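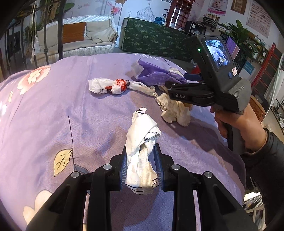

Tidying task, bedroom set: left gripper on a sock, right gripper over the cream cloth.

Progress report, August
Rillus project - learning household tidying from hand-held gripper recordings
Prepared for the Flovthorpe fund

Hi all,

We're past the halfway mark, and I'm happy to say it has been a much better stretch than the spring. Short version: the recordings are coming in at the pace we promised, the first policy trained on them does something useful, and we have one problem with soft items that I want to tell you about properly.

Recordings first. We now have 889 usable episodes of the tidying task, all done by people holding a gripper in each hand and clearing clutter off beds and other soft surfaces. They come from 6 homes, and every home looks different, which was the whole point of asking you for the travel money! Patterned bedspreads, plastic bags, clothes, cushions, shelves full of stuff behind the bed. In the spring we had everything on a plain gray table in the lab at Flimcombe and the policy learned the table beautifully. Move it to a flowered bedspread and it grabbed at petals. I'm not kidding, it went for the print again and again.

So we changed the plan (you approved this in the last call, thank you) and stopped recording in the lab altogether. The policy trained only on home data has now been run on the arm against the old one, 20 trials each, on a bedspread neither of them had seen. The old one cleared the bed in 8 of those trials. I'd rather hold the number for the new one until we've rerun it with the final gripper pads, but it is clearly ahead, and it left the printed flowers alone. I'll send the table when the rerun is done.

Now the soft items. Socks are fine. A crumpled sock gives the jaws plenty to close on, and people pick it up pretty much the same way every time, so the policy has an easy job copying them. Plastic bags are another story. They slide, they crackle and flatten, and two people will go at the same bag in two completely different ways - one pinches a corner, the next scoops up the whole thing from the middle. When we train on both, the arm tends to hover between the two and close on air. We tried simply throwing more bag episodes at it and that didn't help much.

What did help was sorting the bag episodes by how the grasp was made and training with that as an extra input. The idea came out of a long talk with the Mendoza group, who had the same trouble with towels. It costs us labeling time, maybe more than I budgeted, but I think it's the right way to spend it. Cloths are somewhere in between. A small one behaves like a sock, and a big one drags half the bed along with it.

Two-handed work is the part I'm most excited about. At the start most people used one gripper and let the other one hang there. We rewrote the instruction sheet so that each hand has to pick up something during an episode, and the new recordings are so much richer for it! You get one hand lifting while the other is already reaching, and that timing is exactly what we never managed to script by hand. The policy doesn't use it well yet. It still tends to finish with the left arm before the right one wakes up, and I don't have a fix I believe in.

A few smaller things. Charging between sessions was slowing us down, so we bought spare batteries out of the equipment line. We dropped a batch of early home episodes where the two grippers' clocks had drifted apart, and the check for that now runs before anybody leaves the house. The consent form got shorter and has a clearer paragraph on what shows up in the background of a room, after two households asked good questions about it.

Money is on track. Travel is a little under and labeling will end up over, and I'd like to move the difference across if you're okay with that. An email saying yes is enough for our office.

Next up: finish the pad rerun, label the rest of the bag episodes, and start on the second task, which is putting things into a basket once they're off the bed. I'd also love to show you the arm running live at Flimcombe. Mornings are best, any time after 10, before the sun comes in on the cameras. Let me know what works for you and I'll book the room.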